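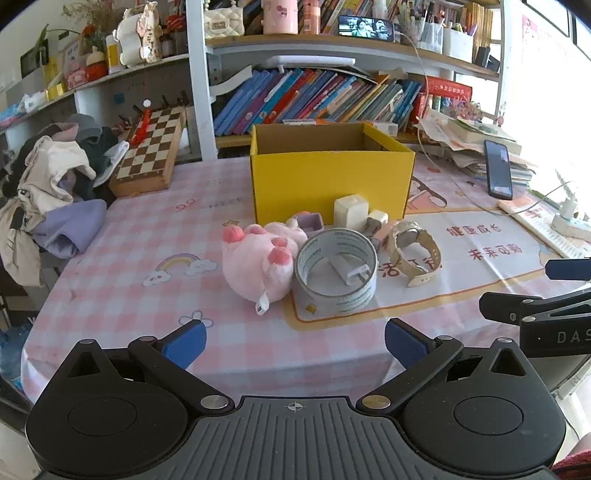 Photo: Subira Mwaipopo, Lelance. Wrist view, home setup, box task.

February, notebook 2, morning

Working on the recording rules for the home tabletop sessions. The old sheet came from the Vodent bench work and assumes a gray mat, fixed lights and a bin of numbered parts. Half of it makes no sense in a furnished room. Going through it line by line with Subira and writing down what we keep.

1. Before the first take

Open and close both grippers fully, 4 times each, and watch the pads. They should meet flat along the whole face. If one pad rides high, stop and reseat it. Do not correct by squeezing harder. Check the pivot screws at the base of each finger by hand. Anything that turns under a fingertip gets tightened before recording and written in the tool log.

Wipe the pads with a dry cloth. The Vodent sheet said alcohol. Taking that out until we know what it does to the blue pads over a few months. Subira will ask Eltcombe what their maintenance sheet says.

Start every take with the jaws open and the box in view. Our old takes began with the jaws in any state and the people labeling them had to guess at the first frames.

2. The object list

Write the list before the take, from the table, and use the names a labeler would use without having been in the room. For this layout:

- yellow cardboard box, open
- pink plush pig
- roll of packing tape, upright
- white phone charger, inside the tape roll
- wristwatch, cream
- white block, square
- white cube, smaller
- lavender container

The charger needs its own line. It sits in the core of the tape roll, so one grasp can move two things, and the old form has no place to say so. New column on the form: "rests in / on." Fill it in at the start and again at the end of the take. If the charger comes out along the way, that is a normal take. Keep it, and let the end column show it.

There is also a white charger plugged into the power strip on the right. So "white charger" alone is not good enough in an instruction. Use "the charger in the tape roll." Same problem with the two white blocks. Size word required, every time.

A pale pink thing is leaning by the cube and has no name on the sheet. Rule: anything within reach of the jaws has a name on the list or is off the table before recording. Subira to fill in this one.

3. What counts as background

Long argument over this. Grímsdóttir wants surroundings left the way people live with them, and I agree with that. A checkered tablecloth, a placemat with printing on it, a chair with clothes over it, shelves with picture books: all of it stays. Do not tidy, do not square things up, do not turn book spines around.

Three exceptions.

Screens. A phone propped on a shelf with a video running puts other people's faces into the recording. Turn the screen off or lay it face down before starting. The upper shelf is easy to miss from where the operator stands, so the check is done from the wrist view. Takes that have a lit screen with people on it go to the hold folder for review and do not get shared outside the team.

Papers. Loose sheets and booklets get a look before recording. Names, addresses and account numbers get covered or moved. Children's books and packaging are fine.

Cords. A live power strip may stay on the table if it is outside the work area and is not on the object list. Nobody grasps a plugged-in charger, even if the instruction could be read that way. If the cable runs into the work area, move the strip.

4. Two hands

The second gripper comes into view from the right in this layout. That is allowed and we want it, but the operator has to park it in the same place between takes. Picked the right table edge, jaws open. The old sheet said "out of view," which people took to mean anywhere, including their lap.

Call out which hand leads in the instruction only when it matters. "Put the pig in the box" is enough. Do not add "with the left hand" afterward to match what the operator did.

5. Failed grasps

Keep them. Mark the outcome field "dropped" or "missed" and carry on to the end. The exception is any contact that could damage something a household owns, such as a watch. Stop, log it, tell the owner the same day. I would like watches to be agreed in writing before they go on a list at all. Subira thinks a spoken yes noted on the form is enough. Left open.

6. Numbers

Went through the index for the last batch with the new form in hand. 1,091 takes. Of these, 80 have an object in the start frame that is missing from the list. That is the error I want gone first, and the naming rule in section 2 should catch it. Have not counted screens yet. That pass has to be done by eye.

2:15 p.m.

Read the draft out loud to Subira while she went through the checks at the table. Changes from that:

Moved the screen check ahead of the object list. It is easier to remember while both hands are free.

"Upright" and "on its side" now go in the list for anything round. A tape roll on edge is a different grasp from a tape roll lying flat. Soft toys get "on back" or "on front." The pig is on its back in this layout, with the tag at the side, and the tag is a poor thing to grab by. Added "not by tags or strings" to the grasp notes.

Dropped the line about straightening the tablecloth. Folds stay.

Still to do: redo the printed form with the new column, send sections 3 and 5 to Grímsdóttir for comment, get the pad answer from Eltcombe, start the screen pass on the old batch. Old Vodent sheet stays valid for bench work only. Wrote "BENCH ONLY" across the top of both copies.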